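Wrist camera: planner keeps seeing the gripper bracket as an obstacle
Perception and Planning > Depth, masks, self-filtering

Posted by Westus
12/29/23

Hello everybody. I have a six-axis arm with a small camera on the wrist and a two-finger gripper. I use a segmentation step which gives me "free" and "occupied" regions, and then a planner which takes the occupied regions as collision objects. In simulation all is fine. On the real arm the planner refuses to move in many poses, with the message "start state in collision".

I drew the occupied regions over the stored images and I see that the gripper bracket is often marked as an obstacle. It is a black part, always near to the camera. I tried to paint a fixed black rectangle over this part of the image before segmentation. It helped in half of the cases. In other cases the rectangle is too small, and when I make it bigger I lose the object between the fingers.

My questions are: is a fixed mask the wrong idea from the beginning? And why is it worse when the wrist is turned up and the background is bright? I would expect a black part on a bright background to be the easy case.

My log has 3,945 images from one afternoon, so I can test any suggestion. The camera was calibrated in December and I did not move the mount after it.

3 replies

Sturkinton
Just raise the minimum depth. Everything closer than the fingertips is the robot, throw it away. Worked for me.

 Westus
 Thank you, but my fingertips are at nearly the same distance as small objects when they are grasped. Also this camera gives only color, the depth comes later from a network, and for the near parts it is not reliable.

 Sturkinton
 ok then no idea, sorry

Kamarul Harahap
I had a very similar problem last year and I will try to answer in order, please excuse the length.

First, the fixed mask. It is not wrong, but it is correct only for parts which do not move relative to the camera. If your bracket is rigid to the camera mount, its outline in the image is constant and a fixed mask is good. If there is a joint between the camera and the part, the outline changes with this joint. So please check your URDF and find which links are between the camera frame and the bracket. I think you will find at least one moving joint, because you write that the rectangle fits in only half of the cases.

For the moving parts you should render the mask. Take the joint state at the image timestamp, put the meshes of the wrist and gripper in their poses, project them with your camera intrinsics, and grow the result by some pixels. With simple meshes this is fast enough on a normal CPU. I run it at 50 Hz without any special effort. The important words are "at the image timestamp". If you take the latest joint state, the mask will be late when the arm moves quickly, and you get a thin false obstacle along one side of the part. Interpolate between the two nearest joint states.

Second, the bright background. There are two separate effects and it took me a long time to understand this.

One is auto exposure. When the wrist looks to a pale wall or ceiling, the camera makes the exposure shorter, and the black parts lose their texture. Your network then has a big dark area without detail, and from such an area it will invent a depth. Mine decided it was a hole, then a wall, then a hole again. I advise you to lock the exposure while you test. Later you can allow auto exposure again, but then calculate it only on the pixels outside the robot mask. Most camera drivers have a region setting for it, although it is often only a rectangle.

The other effect is on the edge. Light which comes from behind or from the side makes a bright line along the border of a dark part.

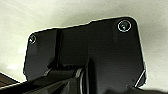 If your mask is made exactly from the mesh, this line stays outside of the mask and the segmentation takes it as a separate thin object. The collision checker does not care that it is thin. So the growing of the mask is necessary. I started with 2 pixels, which was not enough, and now I use 13 on the outer side of the bracket. Between the fingers I keep it small, so that the grasped object is not lost. You can do this with a different value for each link — it is a few lines in the config file and not a change of the algorithm.

Also check which screws and cables are missing in your meshes. The mesh from the manufacturer usually has none of them. A screw head gives a small bright ring, and a cable is even worse because it hangs differently in each pose. For the cable I put a simple capsule into the URDF, a little too fat, and used it only for masking. It should not be used for the collision check, or you will have again the "start state in collision".

Third, the planner. Even with a perfect mask I would not give raw regions directly to it. Keep a small voxel map with a counter, and accept a cell as occupied only after it was seen in several images from different wrist poses. A false region which is attached to the robot moves together with the robot, so it never collects enough votes in one place. A real obstacle stays where it is.

Please try the exposure lock first, it costs five minutes. If the false regions become smaller, you know in which direction to look.

 Westus
 Thank you very much, this is clear. You are right with the joint, the roll joint is between the camera and the bracket in my model and I had forgotten it. I locked the exposure and the big false region is gone in most poses. The line on the border is still there. I will write the renderer now.

 Kamarul Harahap
 Good. For the renderer, check the sign of the roll joint before anything else. Mine was inverted, and in the zero pose you do not see it.

Yusof
Same thing here with the Hetent gripper config, the default padding is zero for all links. If somebody uses this package, look for self_mask_padding in the yaml and set it before you start to change code. The value is in pixels at full resolution, so if you work on half-size images you must divide it by hand.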